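We use cookies to remember your settings and count visits. Accept / Manage

Netero, a year of laundry software

Tuesday, December 24, 2019

The arms are parked, the build server has been told to leave everybody alone until January, and I finally have time to put together the gallery page I kept promising. Netero is our stack for picking up clothes with a robot arm: camera driver, garment perception, grasp planner, motion control and the logging that ties them together. Albane Gaillard wrote most of the planner, Colette Bouvier owns perception, and I look after the control side and whatever falls between the two (a lot falls between the two!).

Clothes are a wonderful problem. A mug keeps its shape while you think about it. A shirt has a different shape every time somebody drops it, half of it is hidden under itself, and the part you can see may belong to a sleeve or to the back or to another shirt entirely. We spent the spring on flat garments on a flat table, and I am glad we did, but everything got more fun once we moved to baskets.

A basket has walls, and walls changed the planner completely. The old version picked the best-looking fold in the view and came straight down on it. With a wall close by, that same approach can put a finger on the rim before it gets anywhere near the fabric. Albane's new version fits the rim first, as a closed curve in 3D, then throws away any approach that crosses it with the fingers open. Only after that does it score the folds. It sounds slow, and in the first build it was very slow, but she moved the rim fit into its own thread and now it is ready before the arm has finished lining up.

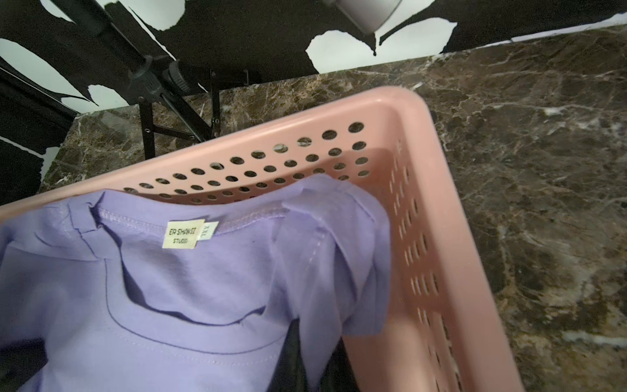
Wrist view into the pink basket: purple tee with the collar up, something black underneath, and a label and an XXL tag for the perception code to chew on.

I love this view because it has nearly everything we argue about in it. Take the collar. A ribbed neckline is one of the few landmarks on a T-shirt that stays readable when the rest is a heap, so Colette trained a separate head for it. If the collar is visible, Netero can guess where the shoulders ought to be and work outward from there. The stitching along the edge helps too, and so do labels, which we treated as noise for months. Now a label inside a collar counts as a vote for "back of the neck," and that one vote settles a surprising number of arguments about which way a shirt is facing.

Then there are the holes. Ventilation holes in a basket wall are a gift and a nuisance in the same piece of plastic. The edge detector adores them, and early on it would happily report a tidy grid of garment buttons. The fix was to learn the wall as a repeating pattern and mask it out before segmentation. The slots needed their own treatment, as they squash into thin lines when the wall is seen at a steep angle. Colette's commit message for that change was 23 lines long and I have read it more than once for pleasure.

Dark cloth below bright cloth is the open one. Our segmenter is good at the top layer and shy about whatever peeks out from under it, especially black fabric in the shadow of a wall. For now we let it say "unknown fabric" and carry on. The planner treats unknown fabric as something to avoid pinching, so the arm should try for the top garment alone. I would like a proper layer order by spring, and Albane has a sketch of one that keeps several guesses alive and drops them as the arm lifts.

A word on shiny surfaces. Polished stone throws reflections that slide around when the wrist moves, and our depth filter used to believe in them. We now compare several wrist poses and drop any point that wanders between them. It costs us a short pause before each pick, and I'll take that trade gladly.

Some news for people who run the code themselves:

Karklow, the replay tool, can now step backward. Load a log, scrub to the moment a grasp was chosen, and every rejected candidate is drawn with the rule that rejected it. It was a November side project and it has eaten our debugging habits whole.

Sani, the calibration script, checks the wrist camera against the gripper in 4 poses and refuses to continue if they disagree. Please stop commenting out the refusal. You know who you are.

Jarnimier is the name of the new test set: 328 basket views with hand-drawn outlines for collars, sleeves, rims and labels. Colette drew the outlines for the hardest ones herself and has opinions about raglan sleeves that she will share at any volume.

Next on my own list is the lift. At the moment the controller raises the arm at one fixed speed, and I want it to feel the load building up and slow down when a second garment comes along for the ride. The force signal at the wrist is noisier than I'd like, so the first job is a better filter, and the first job after the holidays is finding my notes on it.

Questions and bug reports go to the usual tracker. Logs attached, please, the whole log!

Contact | © 2019 Netero | Back to top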